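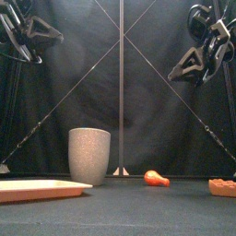
Puvora play food and tray set, review

Posted by Hannelore Meinecke, Feb 5, 2024

I bought this set in June to replace a box of wooden food that had lost most of its paint. It came from Kokkinos, the toy shop near the station, and it has been in use most afternoons since then.

The pieces are light and a sensible size for small hands. The colours are bright enough to find on a dark rug, which matters more than I expected. My favourite is the little orange wedge. My grandson says it is pizza, his sister says cheese, and it gets served as both.

The tray is the best part. It is pale pink with rounded corners, shallow enough to stack in a drawer, and it wipes clean with a damp cloth. We also use it for beads and crayons.

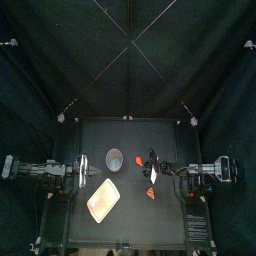
The cup is less good. It is a plain see-through whitish plastic and does the job for pretend tea, but ours tips over if a child knocks the table. I would have liked a wider base -- the Selero one we had before was steadier. It also picks up scratches, though these don't show from any distance.

Storage is the other weak point. The cardboard box split at one corner within weeks and I now keep everything in a Zindance drawstring bag, bought separately.

I would buy the set again for the tray and the food, and use a different cup. Four out of 5. Spare trays can be ordered on their own under part number 217.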